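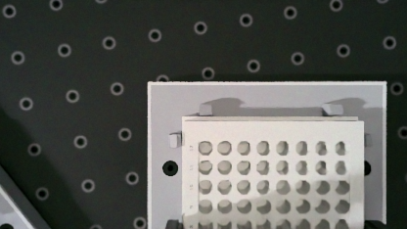
Dark grey breadboard with its grid of threaded holes (computer render).

Yap: a word list of workshop talk

Hi, and welcome to Yap! I started this list in May after moving to Grorkovton and finding out that the folks at my new shop had a different name for half the stuff I'd been using for years. What I call a shim, they call a slip. What they call a dog, I'd call a clamp (and we had a pretty long lunch over that one).

So I started writing things down, and it got out of hand. The list now has 3,792 entries.

What's in it

One file, words.csv, plain text, one entry per line. Each line has the word, what it means in everyday English, and the town where I heard or read it. Most of it comes from Grorkovton and Dresari. There are 49 entries from Zastell too, all out of a box of old parts catalogs I picked up at a yard sale, so treat those as older usage. I haven't heard most of them out loud.

Things to know before you use it

Spelling is a mess. Plenty of these words only get spoken, so I wrote them how they sound to me, and I grew up saying things my own way. If a word has two spellings I kept both and pointed one at the other.

Some entries are rude. They have an x in the last column, so you can drop them if you're making something for a classroom.

The meanings are mine. I asked people when I could and guessed when I couldn't, and guesses end with a question mark.

Changes

Version 3 fixes the sorting (sorry, everything under M was upside down) and adds the town column. Version 2 was the first one I let other people see.

Using it

Go ahead, use it for anything you like, and a mention of Yap would make my day. If your shop says it differently, open an issue and tell me the word and the town. I usually get to them in the evening, after dinner.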